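Tullel抓取工作站

Tullel抓取工作站(简称Tullel站)是Ondside公司设在Prondano车间的一套单臂桌面机器人单元,用于仿真花卉的拾取与摆放。
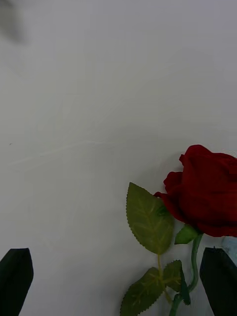 该单元由Wiebke Strobel主持设计,日常维护由Selorm Bonsu负责。它处理的工件以单枝仿真花为主,花头柔软,叶片边缘容易钩挂,因此夹爪开度、夹持力和腕部相机的标定都比同一车间的纸盒搬运单元要求更严。

组成

工作站包括一台六轴机械臂、一副平行两指夹爪、一台腕部相机、一张白色台面和一个独立控制柜。夹指为可拆换件,各用2颗螺钉固定在滑块上。控制柜位于台面后方,内装控制器、电源模块和安全继电器。控制程序由Benedikt Wendt编写,内部名称为Cullinane,保存取料点、放料点、夹爪参数以及相机标定文件。

安装与调试

台面须先调平,再紧固底座螺栓。机械臂回零后装夹指,先用手推动滑块走完全程,确认两侧无卡滞,再接通夹爪电源。两指闭合时指尖应对齐,错位者松开螺钉重新定位,不得靠加大夹持力补偿。

相机标定使用棋盘格标定板,平放于台面,机械臂在不同高度和倾角下依次拍摄。标定结果写入Cullinane后,操作员在台面四角各放一个定位销,逐一验证坐标。任何一角超差,整组数据作废,重新采集。

夹持力从最低档开始试。仿真花的茎通常包有塑料外皮,夹持点选在花托以下、叶柄分叉以外的茎段。叶片夹在指面之间时,茎容易转动,放料角度随之偏移。遇到叶片密集的花枝,程序先让夹爪绕腕轴旋转,避开叶丛后再下降。下降高度以指尖不触台面为准。

日常维护

每班开机前用无绒布擦拭镜头和指面。指面上的纤维和胶屑用软刷清除,不用溶剂。台面用微湿的布擦净后晾干,划痕较浅时可继续使用;划痕影响图像分割时更换面板。

夹爪每完成4,000次开合检查一次滑块间隙,并补一次润滑脂。腕部线缆每运行300小时检查一次,重点是第五轴与第六轴之间的弯折段。线缆护套出现裂纹即更换,不做包扎修补。检查结果记入随柜存放的维护簿,由当班人员签字。

常见故障

夹爪闭合不到位,多由滑块积屑引起,清理后仍不能恢复的,检查电机插头。取料位置整体偏向一侧,一般是相机支架松动,紧固后必须重做标定。识别结果时有时无,应先检查镜头和照明,再调整分割阈值。单个花型反复识别失败的,由Ida Eichhorn补充样本并更新模型。

更换夹指前须切断夹爪电源,并将机械臂停在维修位。换指后要重新设定零点,再以空夹方式连续运行56个循环,没有报警方可恢复生产。

沿革

工作站最初使用气动夹爪,因低压段夹持力不稳,于12月改为电动夹爪,控制柜中的气路接口随之封堵。现行维护规程由Nam-gil Min修订,2024年6月22日起执行,旧版规程中有关气压调节和排水的条目同时删去。备用夹指和标定板存放在控制柜下层抽屉。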